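Mornville Robotics Short Course
Handout 2: Teaching a pick by hand

Task for this session: pick up a flat phone box from the wooden surface, with fingers open at the start.

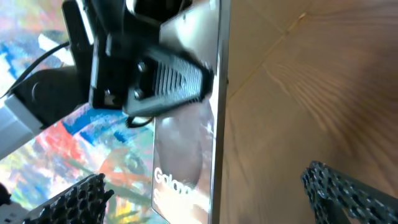

1. Before you record

Set the speed limit to 60 mm per second. Check that the cables have enough slack for the wrist to turn. The box must lie between the two fingers before you close them.

2. Recording

Hold the arm near the wrist, never by the fingers. Move slowly and do not stop above the box — the Koren software will learn the pause as a part of the task. Each demonstration should have 400 to 800 samples. If it is longer, please delete it and repeat.

3. To hand in

Two good demonstrations per pair, with a note of which colour label you used for the grasp.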